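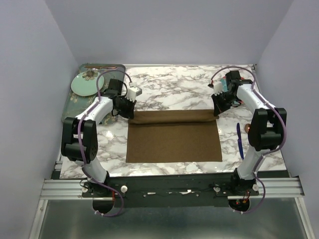
4. Faults and Safety

4.2 Loss of grip torque during cloth folding

The Nesley cell folds a rectangular brown cloth from the far edge toward the front of the table, one arm at each far corner. The fault described in this section occurred on August 10, 2019, during an unattended block of 1000 cycles set up by Edin Kelmendi.

At cycle 433 the right gripper stopped reporting position. The controller held the last valid value and kept commanding closure against the tabletop. The left arm continued its program, so the cloth was dragged sideways until the motor driver tripped on over-current. Neither arm was damaged. The emergency stop was not pressed, as no operator was within reach of it — a breach of our own lab rules.

Fedir Holovko traced the fault to the cable running over the right wrist. One conductor had broken inside the sheath, where the bend is tightest at full reach. Continuity was normal with the arm parked and failed in 3 of the reach poses tested.

Changes made:

Both wrist cables replaced and given a larger service loop.
Position data older than 2000 ms now stops both arms.
Unattended cycling is no longer permitted.

The 2000 ms limit is longer than we would like. It was set by the polling rate of the existing driver board and is revisited in 5.1.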